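Surge Testing at the Kirkesthorpe Lab: Questions on Scheduling, Samples and Reports

April 5, 2020 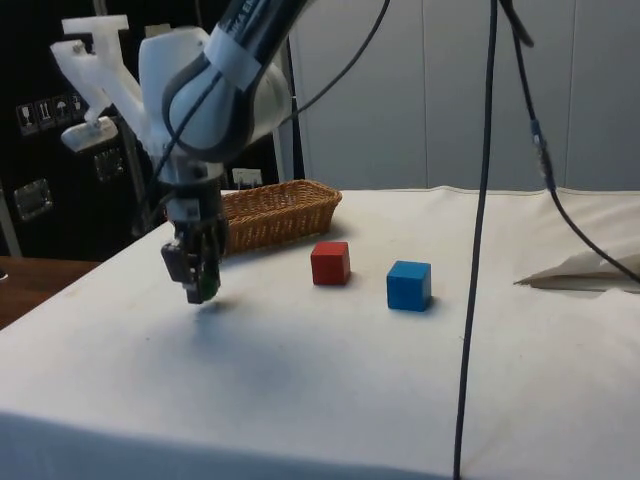 Hiyori Chiba would like manufacturers to send the installation manual with the first shipment of samples. Most send it a week later, she said, and the surge test plan cannot be closed until the cable lengths and grounding method are known.

Chiba reviews submissions at Fukuda, which tests power supplies and small industrial controls at its Kirkesthorpe site. The usual line-to-ground level for the products she sees is 2 kV. "The applicant picks the environment, and we check that the manual agrees with it," she said. "If the manual allows outdoor cable runs and the form says indoor only, I send it back."

Renji Takeda runs the bench. He asks for two samples of each model, one of them left unopened as a spare. Pulses are applied at both polarities, with a fixed wait between them so that the protective parts can recover. A full sequence on a single-phase supply takes around 65 minutes once the coupling network is set up. Takeda said setup is where the schedule slips, mostly over connectors. "We get units with a bare terminal block and no mating cable. Then we have to build one, and it has to be written up."

Failures are reported with the pulse number, phase angle and operating mode. A unit that resets and recovers without an operator may still pass, depending on the criterion declared in the plan. "Declare it before the test," Chiba said. "I can't accept a criterion that arrives with the results."

Draft reports go out within 20 working days. Retests after a design change need a new sample and a marked-up schematic.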